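Forty a Day

The job at Jumov was forty good ones a day. A good one was a pick that started with the fingers open and ended with the toy held clear of the floor, with no bump against the glass and no long pause in the middle. Mi-kyung Min had learned what a long pause was in her first week, when the reviewer sent back half of her Thursday.

"You stopped to think," the reviewer wrote. "It will learn to stop."

So she learned to think before she pressed the pedal. She sat on the stool with the hand controller in her right hand and looked at the toy until she knew how she was going to take it. Then she pressed the pedal, and the recording light came on, and she took it. Pedal again. Light off. She typed the result in the log, put the toy somewhere else, and began the next.

The building was at the far end of Duvolcombe Road, past the tire place. It had been a carpet showroom and there was still a smell when the heat came on. Jumov had two rooms of it. The other room belonged to the engineers, who came in at ten and left late. Mi-kyung came in at seven because the bus did.

On the second morning of the year she was the only one there. She hung up her coat, switched on the arm, waited for it to find its home position, and opened a new page in the log.

Tuesday, January 2, 2018. Operator: M. Min. Station 3. Policy: Gorutis.

Gorutis was the name of the thing they were teaching. She didn't know who had picked it. At night the computers in the back took everything she had done and worked on it, and in the morning there was a new Gorutis, and before she started her own picks she was supposed to let it try twenty of its own. She wrote down how it did. In November it had mostly pushed things into corners. By the middle of December it was getting a few.

She started the trial and folded her arms.

The arm came out over the floor and went down toward a block. It was too far left. It closed on air, went up, came down again, and got the block by one edge and lost it. She wrote: miss, miss, slip. She set the block upright and let it go again.

On the seventh try it did something she hadn't seen before. It came down over the toy, and just before it closed, it turned its wrist a little to the right and back again. Then it closed and lifted, and the toy came up.

She wrote: success. She sat there with the pencil.

On the ninth try it did it again. A little to the right, and back.

She did that. She had done it for years, with jar lids and door keys and the key of her mother's sewing machine cabinet, a small turn to feel whether the thing was seated before she put any force on it. Her mother did it too. Nobody had told either of them to. She looked at her right hand, on her knee.

Gorutis got 11 out of the twenty. She entered the number and checked it.

At ten Ma came in from the parking lot with snow on his shoes. Ma ran the back room. He read the log standing up, with his coat on.

"Eleven," he said. "That's good. What's this note?"

"It turns its wrist."

"Turns it how?"

She showed him with her hand. He watched the playback of the seventh try and then the ninth, and then he pulled up some of hers from December and watched those. It took a while. He had taken one arm out of his coat by then and left the other in.

"It's extra motion," he said. "It adds time. We could filter it out before tonight's run."

"It picked it up when it did that."

"Maybe it would have picked it up anyway."

"Maybe," she said.

He thought about it. "Do twenty without it," he said. "Then twenty with. We'll train on both and look at it in February." He took off the rest of his coat and went into the other room. 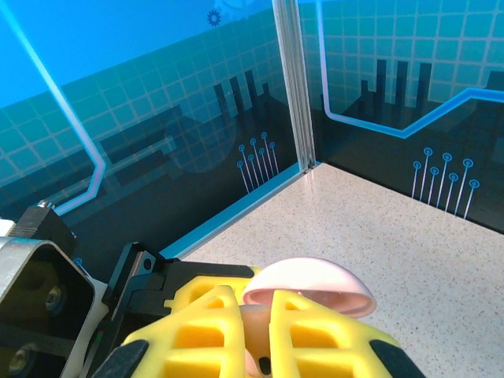
Her own picks started with the pink mushroom, and she did them the way Ma wanted, straight down and close. She kept the wrist camera's view up on the monitor beside her and worked from that more than from the glass. With the cap tipped so the hollow side showed and the stem between the two yellow pads, she could tell she had it. She lifted, held, and pressed the pedal.

It was harder than she expected. Her hand wanted to turn. On the fourth one it did, and she marked it bad and did it over. On the sixth she caught it in time but had stopped to do so, and that was a long pause, and she marked that one bad too.

By noon she had her twenty. She ate her lunch at the station with the arm parked and the log open. The tire place was running its compressor. Through the door she could hear Ma talking on the phone about disk space.

After lunch she set the mushroom on the speckled floor again, near the corner post, and looked at it until she knew. She typed "with" at the top of the column. Then she pressed the pedal and went down over it, turned a little to the right, and back, and closed.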